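Open day at the Barnix lab. I was given a visitor sticker, a biscuit and a place 2 metres back from Buster.

Delyth Prydderch does the talking. Today's job is tidying a table. I have a teenager, so I'm listening closely.

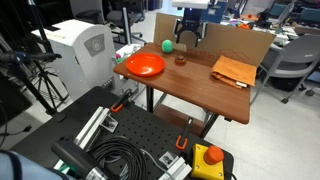
Sixteen of us watching in total silence, like it's the snooker.

Asked Delyth what the big button on the yellow box is for. "Stopping." Fair enough.

Libor Murín wants to know if it does ironing. It does not. Two people put their coats back on.

Staying for the second run. There are more biscuits.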